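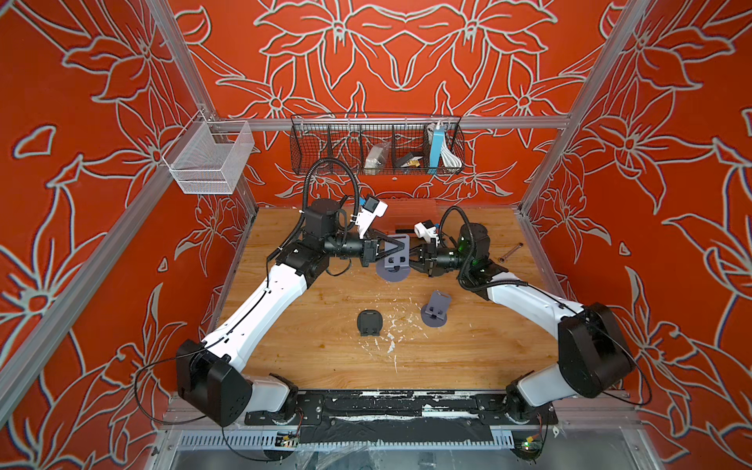
Hanging storage above a workbench fails most often at the fixing, well before the basket itself gives out. Check the rail first. A horizontal bar carried between two posts will take a loaded basket if both ends are bolted and neither bracket turns under hand pressure. A long black wire basket with compartments, hung from a rail just above the bench as here, keeps cables and small boxes within reach and leaves the wood clear. Put upright items at one end and coil each cable beside the device it serves. Set the hooks so that the basket floor clears the tallest part normally stood on the bench.

Side baskets. Fine mesh is the better choice for screws and clips, which drop through coarse wire. Hang it from metal hooks on a side post and leave it empty between jobs. It then serves as a sorting tray and does not turn into permanent storage. The Vellden hooks we use have a 30 mm throat and fit most square posts.

Paint on bare wood. Dried white splatter on an unsealed top should be lifted with a plastic scraper held nearly flat, working along the grain. Sand only what remains. Solvent drives pigment into the pores and leaves a gray halo. Finish with one thin coat of oil and allow it to cure overnight.

Loose printed parts. Crumbs and flecks collect around parts left on the top between fittings. Lift the parts, brush toward the front edge, then vacuum. Brushing around them only moves the debris under the bases. Parts that belong to one assembly go into a single latched case, with small hardware bagged separately. Label the case on the lid and on one end.

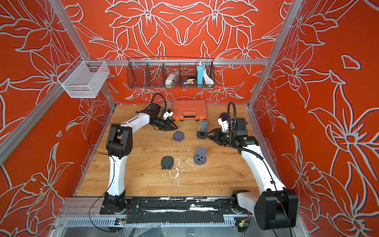 A reader in Cudlow objects to the single case: flat parts warp under heavier ones there, and a shallow drawer with a 3 mm foam liner has served better. The objection is fair for thin prints. For those, use the drawer and keep the case for parts with a solid base.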